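Section 4. Setting Up Docket Alerts

Pristeck can notify your newsroom when a new filing is posted in a court case you follow. Set up one alert per case. You need an Editor account and the case number from the clerk's office.

Before you start

Make sure the court appears under Sources. If it does not, add it as described in Section 3. State and county courts are listed separately.

To create an alert

1. Open the Desk menu and choose Alerts.
2. Click New Alert.
3. Select the court.
4. Type the case number with its dashes. Do not include the judge's initials.
5. Click Look Up. The names of the parties appear under the case number.
6. Check the names against your notes and click Confirm.
7. Under Filing Types, select Indictment, Motion, Order or All.
8. Enter up to 10 recipients.
9. Click Save.

Note: Case numbers can repeat from one county to the next. If the wrong parties appear, go back to step 3.

Note: The summary line in an alert is limited to 700 characters. Open the filing to read the full text.

CAUTION: An alert shows only that a document was filed. Read the document before you publish a charge, a name or a date.

CAUTION: Sealed cases return code 54. Do not delete the alert if you see this code. It resumes when the case is unsealed.

To pause an alert

1. Open Alerts and select the case.
2. Click Pause.
3. Choose an end date, or leave the field blank to pause until further notice.

Filings posted during a pause are kept in the Missed folder. They are not sent when the alert resumes.

Continue to Section 5, Sharing Alerts with Partner Newsrooms.

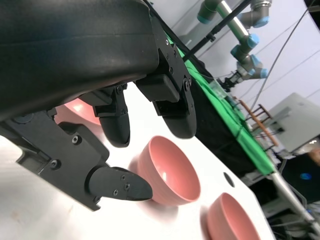
Black gripper with two rounded fingertips over a white tabletop.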